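Bura wooden-handled brush and tray set: three months on marble
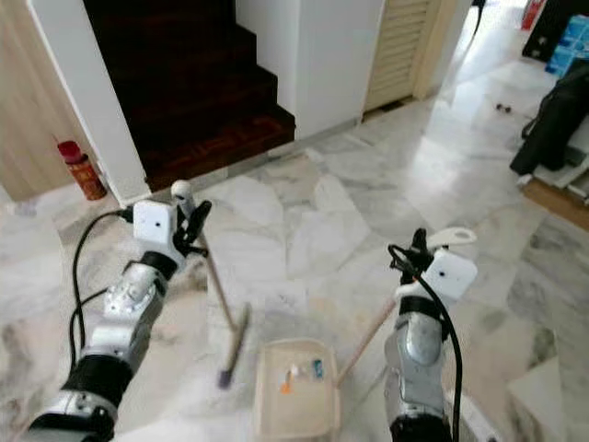
I bought the Bura set to replace a cheap plastic dustpan that had cracked along the front lip. We have polished marble through the hall and the kitchen, white with grey veining, and it shows everything. A full-size broom is too much for a few crumbs and the vacuum cleaner lives upstairs, so I wanted something small that could stay near the back door and come out several times a day.

The set comes in a flat cardboard box with no plastic inside apart from one tie. You get the brush, the tray and a card with care instructions in four languages. There is nothing to assemble. The handle on mine arrived already fixed to the head and has stayed that way.

The brush

The handle is thin and made of wood. I thought it looked too slim in the shop photographs, but it is comfortable enough for short jobs. If you have large hands you may find yourself gripping it harder than you need to. I wouldn't want to sweep a whole room with it.

The head is narrow and the bristles are purple. The colour was not a selling point for me — I would have taken grey if it had been offered — but it does mean you can spot the brush straight away when somebody has left it behind a door. Being narrow, the head goes into places the old one wouldn't, such as the gap beside the cooker and the corners of the stairs. The downside is that you need more strokes to clear an open stretch of floor.

The bristles are on the soft side. On marble this works well. They haven't left any marks that I can find, and I have looked with a torch held low to the floor. Small hard things like beads, bits of broken crayon and dried rice move along easily. Flour is another matter. It gets pushed about and a fair amount stays in the bristles, so for anything powdery I still use a damp cloth. Hair wraps itself round the outer tufts and has to be pulled off by hand.

The tray

The tray is a cream plastic, slightly see-through, with low raised rims. It is closer to a shallow dish than an ordinary dustpan and there is no long handle on it. You put it down on the floor and sweep towards it.

This took me a week or so to get used to. With my old pan I held it in one hand and tipped it to meet the brush. The Bura tray does best lying flat, and on a polished floor it will slide if you sweep at it too hard. Short, slow strokes are better. I sometimes put a foot against the far side, and a second stick or a ruler held against the rim does the same job if you don't want to bend so far.

The rims are the right height for solid bits. Small pieces stay put when you lift the tray, provided you keep it level on the way to the bin. My son dropped a tub of craft pieces in the hall one Thursday and I got all of it up in one go, which the old pan would never have managed. The pale plastic helped too, as I could see what was in there and pick out the pieces worth keeping before the rest went in the bin.

Very fine dust still leaves a line where the tray meets the floor. Every dustpan I have owned does this. I would put the Bura in the middle: better than the supermarket one, worse than the Wosska pan with a rubber edge that I had at my last flat. The Wosska was heavier and a nuisance to store, and the rubber started to peel in its second year.

Cleaning and storage

The tray goes under the tap and dries quickly. The card says not to put it in the dishwasher and I haven't tried. For the brush, I swish the bristles in warm water with a drop of washing-up liquid, shake it outside and hang it head down. I keep the wood out of the water as far as possible. In August I gave the handle a wipe with the same oil I use on the chopping boards and it came up nicely.

Neither piece clips to the other, and I think this is the weakest part of the design. The brush hangs from a hook and the tray leans against the wall beneath it, where it gets knocked over. Tài Dương, who lives downstairs and has the same set, drilled a hole in the rim of his tray and hangs it up with string. I may do the same once I'm sure I won't want to send mine back.

Price and where to buy

I paid 15 pounds from Eltdale, with delivery on top. They had the larger version as well, but I haven't used it and can't comment. Replacement heads are listed separately, though they were out of stock both times I checked.

Would I buy it again?

Yes, for hard floors and small spills. For carpet it is no use at all, and in a house with a long-haired dog I would look for stiffer bristles. If most of what you sweep up is fine dust, pay more for a pan with a rubber edge.

Good: narrow head, kind to polished stone, tray easy to rinse.
Less good: tray slides, nothing to hang it by, holds on to flour and hair.

Score: 7 out of 10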